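La ropa de cama en la residencia Kopecký: costumbres de lavado y secado
Trabajo de proyecto, asignatura de Vida Cotidiana y Consumo
Entregado el 21 de abril de 2018

1. Introducción

Cuando llegué a la residencia Kopecký, en octubre, me llamó la atención que cada estudiante tiene una idea muy diferente de cuándo una sábana está sucia. Para unos es una cuestión de calendario, para otros de olor, y hay también quien espera hasta la visita de los padres. En mi país las sábanas se lavaban en casa siempre el mismo día y yo pensaba que esto era así en todas partes.

El objetivo de este trabajo es conocer cómo se lava y se seca la ropa de cama en un edificio donde los aparatos son comunes y el espacio es poco. No pretendo decir quién es limpio y quién no lo es. Me interesa más la relación entre las costumbres de las personas y las condiciones del lugar.

2. Método

Hice entrevistas cortas con los habitantes de 11 habitaciones, todas de la misma planta. Las preguntas eran abiertas y las respuestas las escribí a mano en el momento. Además, durante cinco semanas miré la hoja de turnos de la lavandería, que está colgada en la puerta y donde cada persona apunta su habitación y la hora. La hoja no es una fuente perfecta: algunos apuntan y después no bajan, otros bajan sin apuntar nada.

He dejado fuera las toallas y la ropa de vestir, aunque muchos las lavan junto con las sábanas y a veces fue difícil separar los temas.

3. El lugar

La lavandería se encuentra en el sótano y tiene dos lavadoras de la marca Trarton. El centrifugado más fuerte es de 900 vueltas por minuto, y según varios entrevistados las sábanas salen todavía pesadas de agua. No hay secadora. Existe un patio con cuerdas, pero en Prelard llueve mucho en invierno y el patio recibe el sol solamente por la mañana.

Por esta razón casi todos secan dentro de la habitación. Una sábana es más larga que cualquier tendedero pequeño, entonces se dobla y tarda más, o se cuelga encima de la puerta del armario. Una entrevistada usa la silla y el respaldo de la cama —dice que así no compra nada— y le da la vuelta a la tela antes de acostarse.
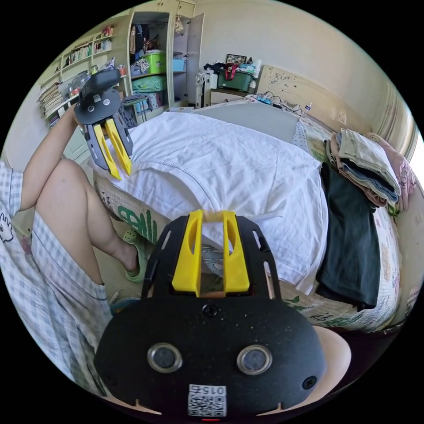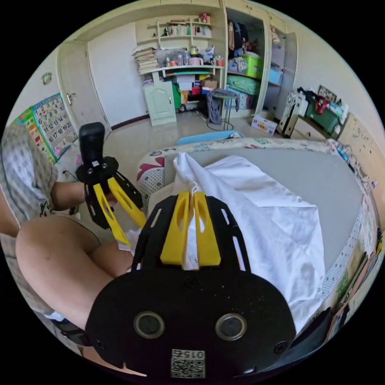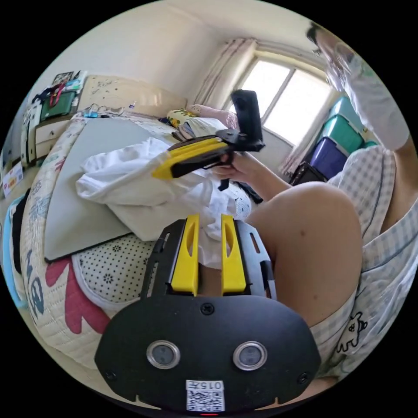

4. Resultados

4.1. La frecuencia
La respuesta más repetida fue «cuando puedo». Al preguntar un poco más, se entiende que el momento depende de la lavandería libre y de tener otro juego de sábanas. Los que tienen un solo juego necesitan lavar, secar y hacer la cama en el mismo día, y por eso retrasan la tarea. Los que tienen dos cambian la cama con más tranquilidad y lavan después.

En la hoja de turnos se ve que la tarde del domingo está siempre llena y que las mañanas quedan libres. Algunos estudiantes tienen clases por la mañana, pero no todos. Creo que aquí influye la costumbre de la familia, donde el fin de semana es para la casa.

4.2. La temperatura y el detergente
Hay bastante confusión con la temperatura. Unos eligen siempre agua fría por miedo a que la tela encoja, otros eligen la más caliente porque lo hacía su madre. La etiqueta de la sábana casi no la lee ninguno. El detergente más común es Plokix en polvo, que se vende en la tienda de enfrente. Varias personas ponen más cantidad de la que recomienda el paquete, y después se quejan de que la tela queda áspera. No pude comprobar si las dos cosas tienen relación.

4.3. Doblar y guardar
La sábana bajera con goma es la que más problemas da. La mayoría la enrolla y la mete en el armario así. Los que saben doblarla aprendieron de un familiar, metiendo una esquina dentro de otra, y dicen que entre dos personas es mucho más fácil. Planchar no plancha ninguno de los entrevistados.

5. Discusión

Antes de empezar yo suponía que la frecuencia era una cuestión de educación. Después de las entrevistas pienso que pesa más tener un segundo juego y un sitio para secar. Un tendedero cubierto en el patio sería, en mi opinión, una mejora más útil que otra lavadora.

El trabajo tiene límites. Pregunté solo en una planta, y es posible que algunas respuestas sean más limpias que la realidad —es un tema que da un poco de vergüenza—. También faltan los meses de verano, cuando el secado es otro asunto.

6. Anexos

Anexo A: lista de preguntas de la entrevista.
Anexo B: copia de la hoja de turnos, sin los números de las habitaciones.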